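Oltach Home Reports News Grants Contact Search

22 Jan 2019
By Marites Dela Peña

Progress report to Oltach: the Neltport produce crates

You asked for two pages and fewer adjectives than last time. I have managed one of those.

The grant was for getting fruit and veg sorted, crated and out of the door at Neltport without half of it arriving as chutney. Since the last report 761 crates have gone out, against a target you will remember me calling ambitious. Of those, 87 came back with a complaint attached. Most of the complaints were about grapes. Grapes, I have learned, are the part of any delivery on which a household forms its opinion of you.

We have therefore spent a good deal of January on grapes. They used to be packed last, on the grounds that they are soft, which meant they sat on top of the carrots and rolled off whenever the van met a corner. Under the new arrangement they get a shallow slatted crate to themselves, and leafy things and red things share another.

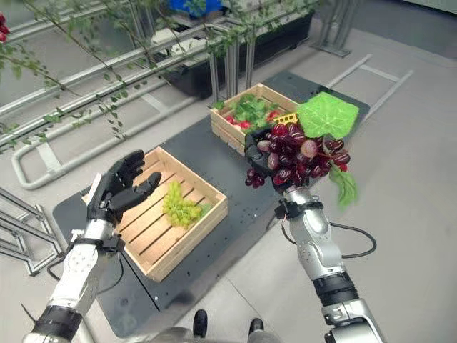

The slatted crates come from Lucero and we have paid for 185 of them. They let the air through, they stack, and they have given two of the packers splinters, so a box of plasters now appears under "sundries". I would rather you heard it from me than from the receipts.

Spending to date is £3,634. That covers crates, the second sorting table, liners and the plasters. It doesn't cover the van, which belongs to Hutalura and is lent to us on the understanding that we stop leaving lettuce in it. We are making progress there too, though slower than they would like.

Greens remain the awkward customer. They take up the whole crate, weigh nothing, and hide whatever is put in with them. One household rang to say they had been sent no fruit at all, then rang back after supper. We now ask packers to leave some of the red showing among the leaves, so that people know to dig.

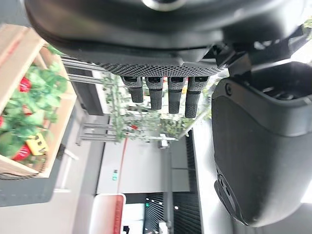

Will the remaining money last until the end of the grant?
It should, provided we buy no more crates and the ones we have come home. Returns are the weak point. People like the crates, and I have seen one in a front garden with pansies in it.

Still to do: labels that survive a damp morning, a written packing order for the wall, and a polite letter about the pansies. The label samples are due from Lucero next, and I'll send you the bill with the others.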